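**Two-arm tabletop build: grips fine in one square, misses by a finger's width in the next. Is the tape grid the problem?**

Shared workshop in Plirasville, two second-hand arms on one long table, two-finger grippers on both. I covered the table in kraft paper and marked it out in squares with blue painter's tape, the idea being that I could tell the arm "go to this square" and be done with it. That's how the Wallner build guide does it, anyway.

Results are patchy. Near the arm base it picks things up all right. Further down the table it lands short or catches the object with one finger only. I ran the Wusex calibration routine 9 times over one Saturday and got a slightly different offset each time, so I've stopped trusting it. Someone at the workshop swears by the Clornatex vision add-on, which looks to me like a lot of money for a guess. 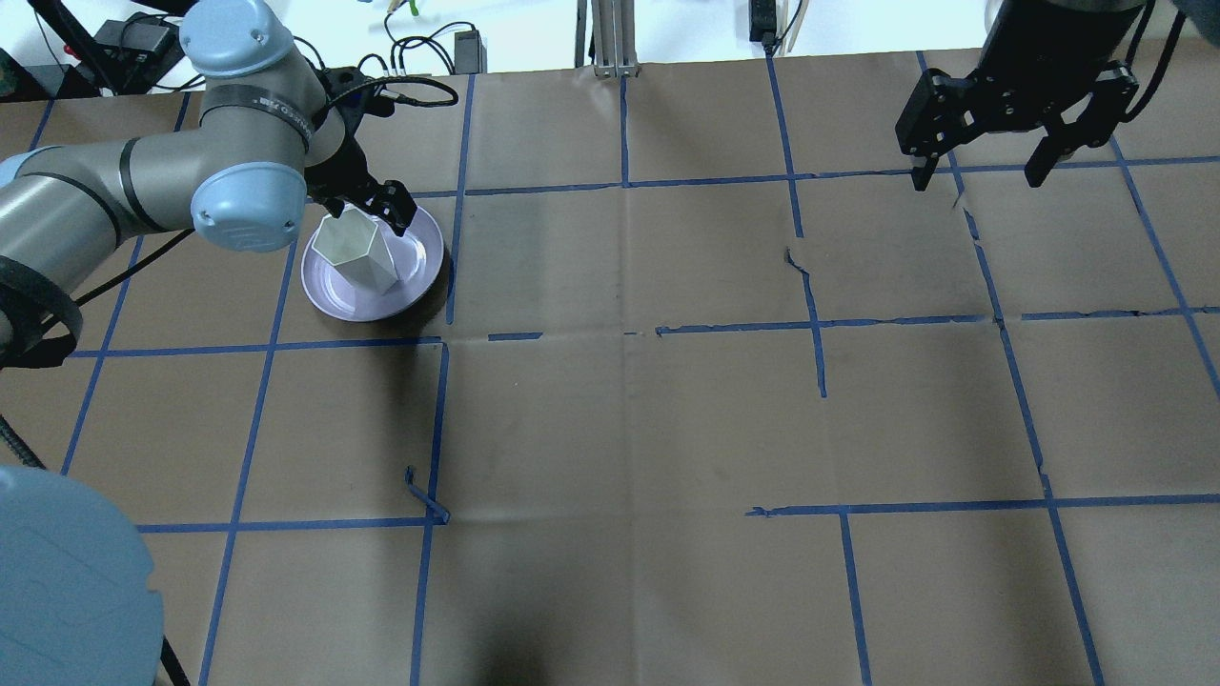
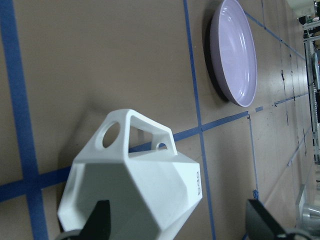
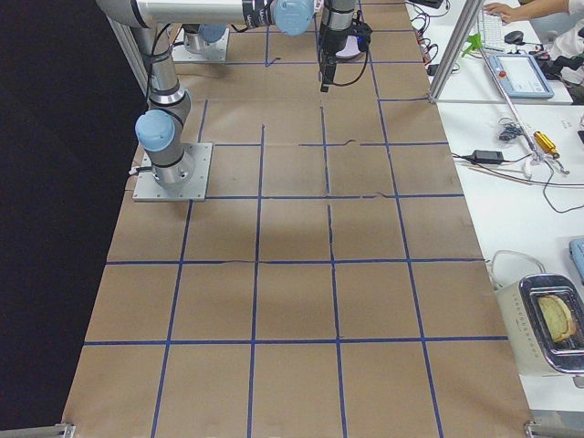
*Gripper holding the hexagonal cup by the rim (first), close view from the wrist (second), the whole table from the side (third).*

Before I buy anything: has anybody got decent repeat accuracy out of a setup like this, and does the grid earn its place? Please don't just say "recalibrate".

---

**Answer 1** (accepted)

I wouldn't use the grid for measuring anything. Your tape wanders, it's torn in places and the paper has creases in it. Paper moves with the weather too. If you taught the positions from the tape, you've taught the arm all of those wobbles.

Try this before spending money:

1. Pick one point near the base and another as far down the table as the arm will comfortably reach. Scribe both into something rigid, screwed to the table.
2. Send the arm to each point 12 times from the same direction. Write down the misses.
3. Do it again, approaching from the other side.

If the misses in step 2 are all over the place, it's mechanical: loose base bolts, worn joints, or a table that flexes when the arm swings out. If they're tight but all off the same way, it's your offsets, and software can fix that. A big change between 2 and 3 means backlash. Worth checking the cables aren't tugging at full stretch as well.

I'd also test with something dull like a square block. Angled sides are a pain for two flat fingers, and a small error looks far worse than it is when the thing twists in the grip.

As for nine runs giving nine answers — that routine takes its zero from wherever the arm happens to be parked, at least in the version I had. Park it against a hard stop first. I got down to about a millimetre that way, on an older arm than yours. Keep the tape if you like it for telling people which square you mean.

---

**Answer 2**

get the clornatex one, had mine since May and no complaints

> *Comment:* No complaints doing what, though? What are you picking up and how far from the base?

> *Comment:* mostly bottle tops. never measured it

---

**Answer 3**

Agree with the first answer except for the hard stop. Do that carelessly at speed and you'll be shopping for a gearbox. Go in slowly, by hand if the brakes let you.

Also not convinced by any of the "good for 1000 cycles" talk in the Wallner guide. Cycles of what, with what load? My own arm drifts during the first 9 cycles or so from cold and then settles, and I've never seen that mentioned in there. Warm it up before you measure or you'll be chasing it all afternoon.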